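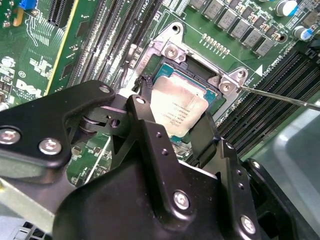
Can a machine do your chores yet? Questions we keep getting

Last big edit in November. Small fixes whenever somebody writes in.

So can robots do shop work or not?

Some of it. Depends how you slice the job. Moving a part from A to B, same part, same spot - yes, for years. Opening up a used server and dealing with the CPU - partly, slowly, with a person nearby. We do refurb at Osari so that's the job we know best.

What's hard about a processor? It's just a square.

It's a square with very little to hold on to. Memory slots close on both sides, retention frame all the way round it, screws on the frame. Fingers have to fit either side of the chip and not lean on anything. Then it has to come up straight. Tilt it over the pins and you've bought a board.

Who does the screws?

On our bench the screwdriver is a seperate problem from the gripping. Finding the screw head is mostly fine. Knowing when it's free, less fine. A tech feels that in the wrist. Mali Jarman on our bench does it without looking, which is no help when you want her to write it down.

What about thermal paste?

Still a person with a wipe. Old paste glues the heatsink to the chip and sometimes both come up together. No arm we've tried copes with that one.

Is it faster than a tech?

No. Last batch was 1142 boards and people did most of them. The arm got 200, all the same model, because changing models means setting it up again. Mixed pallets go straight to people.

Does it break stuff?

Yes. So do we. 2 boards lost out of that 200, both bent pins. Not going to publish a human figure next to it, we never kept one properly and it wouldn't be fair either way.

Which parts of the job would you hand over today?

Pulling memory, if the latches are already open. Sorting pulled parts into trays. Reading labels - cameras are better than us at tiny print. Carrying. Not cables. Never cables, they move.

OK but what about my house?

Worse, sorry. A server board at least looks like the last server board. Your kitchen doesn't look like it did this morning. Robot vacuums work since floors are flat and it doesnt matter if they miss a bit. Folding shirts, you'll see good demos, ask how long one shirt took. Dishwasher loading - ask what was in the sink.

I saw a Darnimov video where it did the whole thing.

We saw it too. Nice work. Ask the usual: one take or many, what speed was it played at, was somebody steering. Same questions for Hilten and for anybody else, us included.

Should I buy one for a small repair shop?

Do you do hundreds of the same unit? Maybe talk to someone. Do you do laptops people walk in with? No. Buy a better bench light and a decent torque driver.

Will it take my job?

Don't know. The techs here spend more time on faults and less on stripping, and most say they like that. Eluned Foulkes doesn't, she liked stripping boards with the radio on, and she still gets the mixed pallets.

Can I come see it run?

Sometimes, mornings are best. Email first and say what kind of boards you handle. Parking is behind unit 907, not in front.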